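Search this site
Home sorting pilot: progress report to the Fliner fund
June | by Rongrong Xia
Filed under: Grants and Updates

We are halfway through the Nidolbridge laundry pilot, and the good news is that the socks have not won.
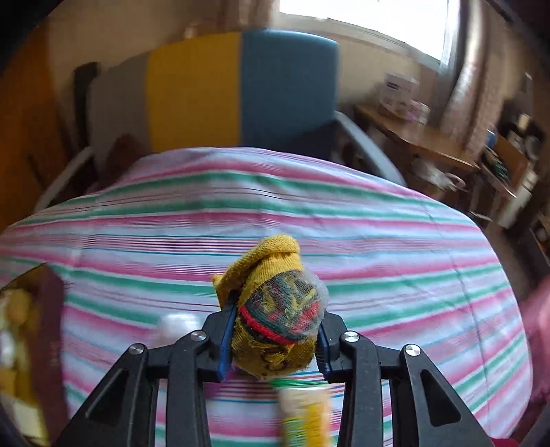

The grant pays for the sorting and pairing of donated household linen before it goes out to families. When I wrote the proposal I gave socks one line in the budget. I would like to withdraw that line and replace it with a chapter.

To the end of June we had paired and balled 651 pairs. Another 114 socks are still single and live in a drawer marked "pending," where I visit them with falling hopes. Patterned knits go quickly, as a loud sock tends to have only one possible partner. Plain black ones take up whole afternoons and start arguments over what counts as navy.

Spending stands at $2,530, mostly on shelving and detergent. The $300 set aside for labels is untouched; we wrote on masking tape and it stuck.

Two items are behind. The Hukik hall delivery came with the towels and pillowcases mixed, so folding started late. The Shen Street shelves arrived without screws. We have asked for the screws twice, politely both times.

Next period: bed sheets, including the fitted ones. Please adjust your expectations.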